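Tips for teaching a kitchen arm by hand or by remote

By Hiwot Asfaw

I wrote these tips for the people who already have an arm on the kitchen table and want to show it simple breakfast work. I use the Tratumitz arm with the Rudd hand controller, but most of it is the same with other sets.

Start with bread. It is cheap, it is light, and it shows you at once when the grip is wrong. Bring the fingers to the lower part of the slice, close slowly, and stop when the crust begins to give. Yesterday's bread is easier than fresh.

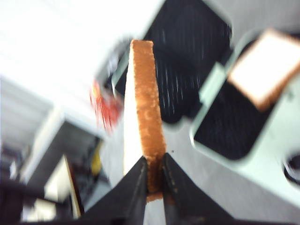

Photo: Hiwot Asfaw / Tratumitz kitchen notes

Go in and out of a toaster slot in a straight line. If you turn the wrist while the slice is still between the guides, the arm will learn this turn too, and you will find crumbs everywhere. Lift first, then turn. Please keep the fingers out of the slots, and let a person push the lever and pull the plug.

Guide by hand or by remote? For the slow parts I hold the wrist and guide it by hand. For long moves I prefer the remote – my own arm gets tired and begins to shake, and the shaking is recorded also. Set the speed limit low, up to 400 on the Rudd scale, until you feel sure. 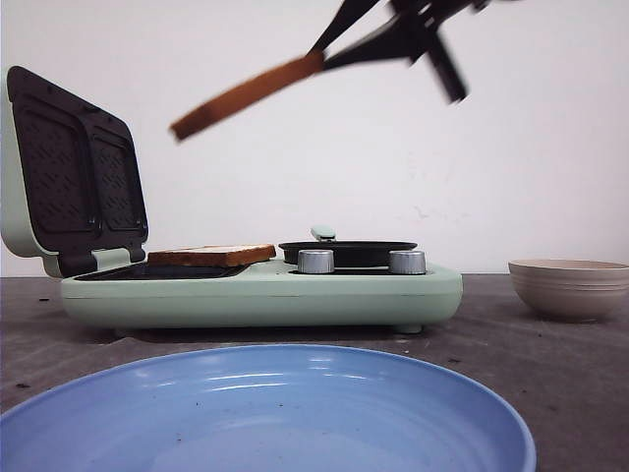 Decide where the finished toast goes before you press record. I lost an entire morning in October because I put the plate in a new place each time and did not write it down. A wide plate with a raised rim, like the light blue one, set directly in front of the appliance, makes the trip short. Let the slice come down low over the plate before you open the fingers. When you want the arm to manage other places, move the plate a little, record six good runs, and move it again.

Throw away bad runs the same day. If you hesitated in the air or dropped something, the arm will copy that. After a week you do not remember which file was the bad one.

Bowls are harder than bread. Put one finger inside and one outside, with the wall of the bowl between them, and go down straight. Close gently, and lift only a little the first time to see if the bowl tips.
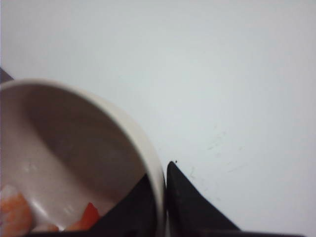

Practice this with an empty bowl first, then with a few small pieces of food, and leave soup for much later. A glazed rim can slip, so I wipe both the rim and the fingertips with a dry cloth between runs.

Name your files by task and place, for example "toast, plate left". My folder has 1,631 runs now, and the early ones without names are of no use to me.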